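I've had the Rotance audio guide on loan at the Tiltville Museum three times now, and I've grown rather fond of it, so bear with me if I go on a bit.

You pick it up at the desk past the cloakroom, with a $50 deposit that goes back on your card when you return it. It's a light little thing on a wide lanyard, and my neck (which complains about most things these days) had no trouble with it all afternoon. You key in the number beside each case and off it goes. The narrator has a lovely unhurried voice and knows when to stop talking – a rare gift!

The best of it is in the Rampersad Gallery, where the ceramics are. There are 600 pieces in there and I'd always wandered through in a bit of a daze, but the guide picks out a handful and tells you who ate from them, what they cost and how they were mended. I stood in front of one chipped serving dish for ages and was perfectly happy.

It does have its grumbles. The colour map on the screen is tiny, the volume creeps up whenever you change rooms, and the Sullum Wing textiles get hardly a mention, poor things. My battery also went flat just after 3 pm, although the staff swapped it over very cheerfully.
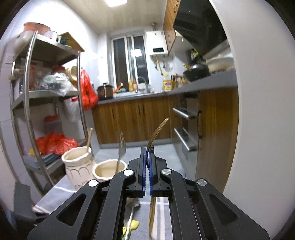
I'd still hire it again tomorrow, and I'd tell anyone going for the first time to do the ceramics early, before the school groups come through, and leave the coins for after lunch.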